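Bowls, Boards and Trays
A gallery from the Bernside tableware pages
Last updated 17 March 2024

This page brings together notes on one of the plainest jobs in the kitchen, which is finding a sensible place for a large bowl. It belongs to our series on everyday tableware. The earlier pages dealt with plates and cutlery, and the next one will be on jugs.

Most of us own one bowl that is bigger than the rest. It comes out for salads, for bread dough, for crisps when people are round, and it spends the rest of its time getting in the way. It won't stack with the cereal bowls and it takes up half a shelf. Several readers wrote in March to ask how we keep ours, so the notes under each heading have been made a bit longer than usual.

Choosing the bowl

A wide rim is easier to work over than a narrow one, and a deep bowl keeps flour off the table better than a shallow one. Rounded sides are good for mixing because a spoon or scraper can follow them all the way down. The drawback is that a rounded underside can rock on a hard surface, so it is worth thinking about what goes beneath it.

Dark, matte bowls have become common in the last few years. They suit pale food well: potato salad, rice, sliced apple. They do show flour and limescale, and a matte surface can pick up grey marks from metal spoons. Use wood or silicone if that bothers you.

Choosing the tray

A tray under a bowl catches drips and lets you carry everything in one go. Look for a raised rim and enough length to leave space at one side for servers, a cloth or a small dish. Glossy black trays look smart but need wiping often. The Notard tray we used for years was matt and hid crumbs so well that we forgot to clean it.

If the tray is much deeper than a finger's width, things in it can be awkward to get at. A flat board laid in one end solves this. It raises the bowl a little and leaves the other end free.

Bowl, board and tray together
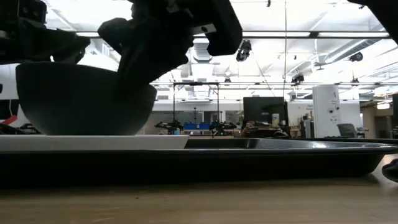

Charcoal grey bowl on a flat white board, in a shallow black tray. The board stops partway along, leaving the right side of the tray open. Light wooden tabletop.

Espinoza wrote that a board only works if it fits the tray closely, and that a loose one slides every time the tray is lifted. The advice was to put a strip of rubber shelf liner underneath, cut slightly smaller than the board so that it doesn't show. Loveo disagreed and thought the liner trapped water and started to smell, and that a folded tea towel did the job just as well and could go in the wash.

We have tried both. The liner holds better, but it has to be lifted out and dried after each use. The towel is fine for dry things such as bread or fruit. With a heavy bowl of dough on top it creases, and the board ends up sitting at a slight angle.

Carrying

Keep the heavy end of the tray close to your body. With a bowl at one side the weight is uneven, and it is easy to tip the lighter end up when going through a doorway. Move the bowl to the middle for the stairs, or take it separately.

Don't fill a bowl to the rim if it has to be carried any distance. We leave a gap of at least 2 centimetres, more for soup or punch.

Cleaning

Wash matte bowls by hand with a soft sponge. For grey spoon marks, use a paste of bicarbonate of soda and water, leave it for a few minutes, then rinse. Black trays can be wiped with a damp cloth and dried straight away, otherwise they keep every water mark. Boards should be stood on edge to dry. White ones stain with beetroot, turmeric and tomato, and a stain left overnight is hard to shift.

Storing

The tray can go upright between the cupboard wall and the baking sheets, with the board beside it. The bowl needs a low, wide shelf. Measure across the rim before you buy anything; one of our shelves turned out to be 23 centimetres deep and would take nothing larger than a mixing bowl for one cake. If you have to put smaller bowls inside the big one, lay a sheet of kitchen paper between them to save the surface.

Other pages in this series

Plates for every day
Cutlery drawers and dividers
Glasses, tumblers and beakers
Jugs (in preparation)

Comments on this page are closed after 200 replies. Corrections can still be sent through the Bernside contact form.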